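Clothes folder wanted for small resale studio (part time, fixed term to end of February)

Posted November 30, 2020
Employer: Lirnow Secondhand, Jorkton
Reports to: Akosua Aidoo, studio lead
Hours: 12 a week, mornings preferred, ours as much as yours

Lirnow sells used clothing online. People send us their closets, we sort what arrives, photograph the good half, and fold it for shelving and shipping. We currently have 3,360 items waiting, of which 2,728 are T-shirts. Most of them are gray. We have made our peace with this, and we would like to hire someone who can do the same.

The job is folding. If you have worked retail you already know how, and if you were raised by someone strict you may know better than we do. You will fold to our house pattern, which was drawn up by Titilayo Omoregie after two long meetings and one short one.
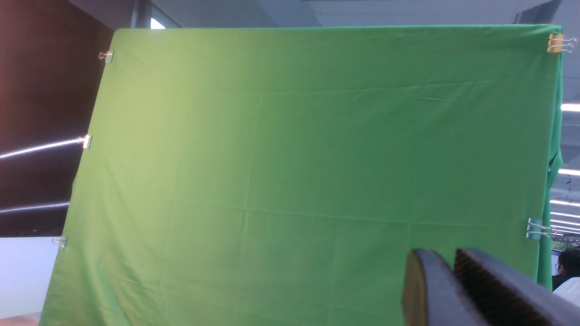
Backdrops are the other part of the work, and they take up more of the morning than you would think. We use a green cloth so that Berkay Saraç can swap the background later for something a customer might want to look at. The cloth goes over the frame and gets held there with metal binder clips, the same kind that are in your desk drawer. It spends its off hours folded up, and the fold creases come out with it, a whole grid of them. You will be handed a steamer and our good wishes. Berkay can fix a certain amount on the computer but he sighs while he does it, and the room is small.

A normal morning goes like this. You take a bin from the rack, check the tags against the sheet, and set aside anything with a stain, a hole or an opinion printed on it (those go to Esther Temba, who has the final say). Everything else gets laid flat on the mat, smoothed, folded and stacked by size.

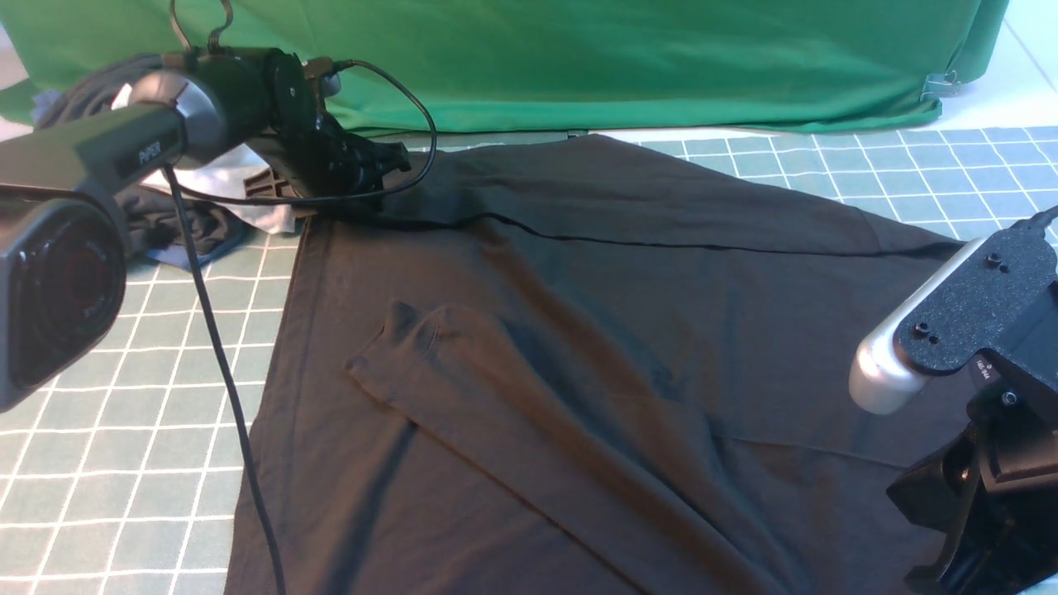

Sleeves come in first, one side and then the other, with the body folded up after. Please do not fold in half and hope. Sweaters follow a different pattern and hoodies follow none that we have been able to agree on, so suggestions are welcome at the interview.

What we need from you:

Steady hands and a reasonable eye for a straight line
Able to stand for most of a shift (there are 2 stools, both spoken for by eleven)
Comfortable lifting a full bin to waist height
Willing to pick lint off things without being asked
Some patience with Kerkomel, our stock software, which logs you out whenever you sneeze

What would be nice:

Experience with steaming or garment prep
A tolerance for the radio, which gets one station

We do not need a cover letter about your lifelong passion for folding. We have had several and did not believe them. A few lines on where you have worked and which mornings you can do is plenty.

Pay is hourly and will be given to you in full, in writing, before you come in. You also get first pick of anything we decide not to list, so if you wear a medium and like gray, your wardrobe is taken care of.

The interview is short. You will meet Akosua, fold five shirts and one fitted sheet. The sheet is not scored. We just like to see how people handle it.

To apply, leave your details with Dela Kpodo at the front counter, or send them through the form on our jobs page with "Folder" in the subject line. We are on the second floor of the Abubakari building, at the back. The elevator works going up.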